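3. Cell Setup and Upkeep

3.1. Work surface and object set

The cell was built by Amedari in December and has been kept in the same corner since then, with its table pushed against a plain wall. The tabletop carries a beige cloth printed with a grid of thin white lines. The cloth was chosen for its low gloss, but the grid has proved more useful than the finish. When the cloth shifts under repeated contact, the lines no longer run parallel to the wall, and the operator can see the error before a session starts. The cloth is pulled straight and clamped again whenever the rear edge leaves the wall.

The object set consists of a lined rattan basket with a lid, a plate, foam cubes, and assorted fruit and vegetable items. Objects are replaced when their surface wears enough to change how they slide against the finger pads. The basket is the hardest item to keep in a constant state. Its green lining creeps inward over the rim after many insertions and can be pinched along with the target, so it is pressed back against the inner walls between runs. The lid stays open behind the basket in all tasks reported in this paper.

3.2. Cable routing on the arms

Each arm has an external black cable that follows the links and ends near the gripper. The length of the free section is a compromise. A short section pulls on the connector when the wrist is turned to its limit, and a long one can reach the table when the gripper is brought low over the basket. We first fastened the cable at every joint housing, which led to 3 connector faults in the first 20 hours of operation. All 3 were found at the gripper end. The fasteners nearest the wrist were then removed, leaving the cable to hang in a wide arc with a second, shorter loop under the wrist (Figure 1). No connector fault has been logged with this routing.

The penalty is that the arc may sweep over the work surface. Light objects are therefore placed on the side of the basket away from the hanging cable. Runs in which the cable moved an object were marked by Renu Uniyal during review and left out of the counts in Section 4.
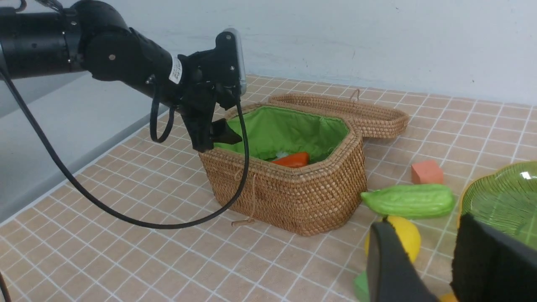 Figure 1. Gripper above the left rim of the basket, with the free cable section hanging in front. Wrist view.

3.3. Gripper inspection

The grippers are inspected every 15 runs. The operator parks both arms, cuts drive power, and checks the screws on the wrist block and joint housings with a hand driver set to the torque given in the Senton maintenance sheet. Finger play is then measured with a feeler gauge at the tips. A gripper that exceeds the limit is removed as a unit and replaced with a spare; fingers are never exchanged singly, as a new finger paired with a worn one closes off center.

Pads are wiped with a lint-free cloth. Fibers from the basket and residue from produce both lower friction, and the effect is clearest on smooth round items, which tend to roll out of the grasp during the last part of closing. The plate adds a related problem. Its raised ridges and rim can catch a finger that comes in too low, so the approach height over the plate is set separately from that over bare cloth.

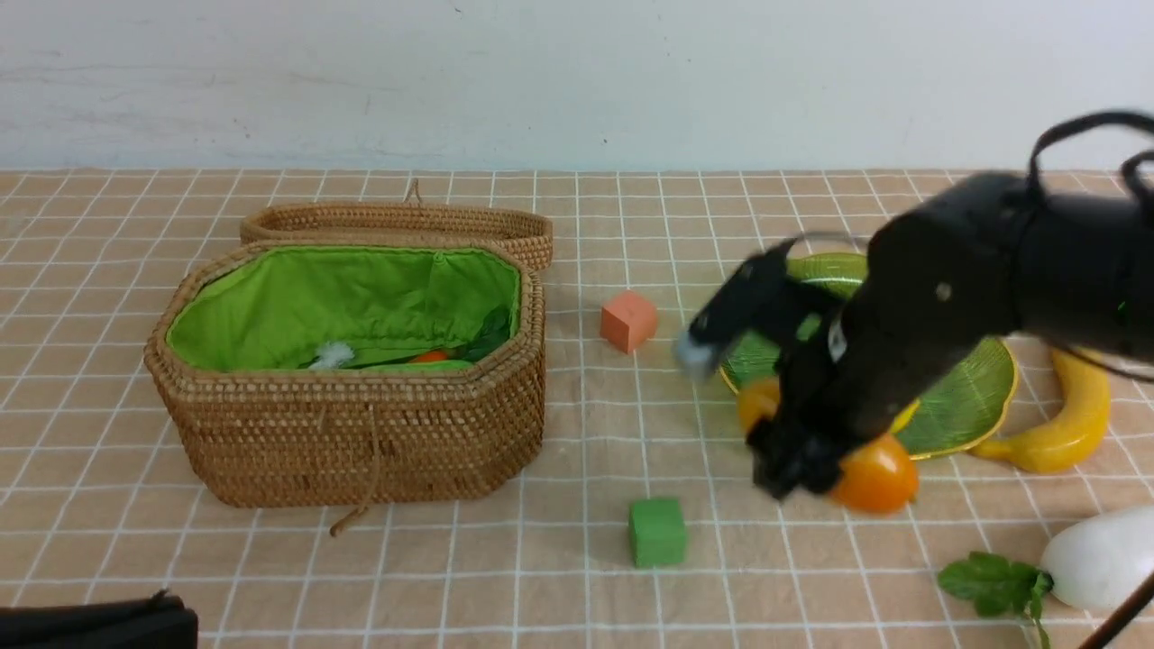

The height offset is checked after every gripper change. The arm is jogged down over an open part of the cloth until a paper strip placed under the fingers can no longer be drawn out, and the encoder reading is stored as the new table height. The plate offset is added to this value in the task file. Early in the work the two were stored as one number, and a gripper change made by Ankit Rawat left the plate approach too low for a full session.

3.4. Maintenance log

All of the steps above are entered in a log kept with the run data. An entry gives the run number, the arm, the part touched, and the operator's initials. The log covers 2673 runs and closes on March 30, 2019. Faults found by the controller are written automatically; cloth and cable adjustments are entered by hand and are probably underreported.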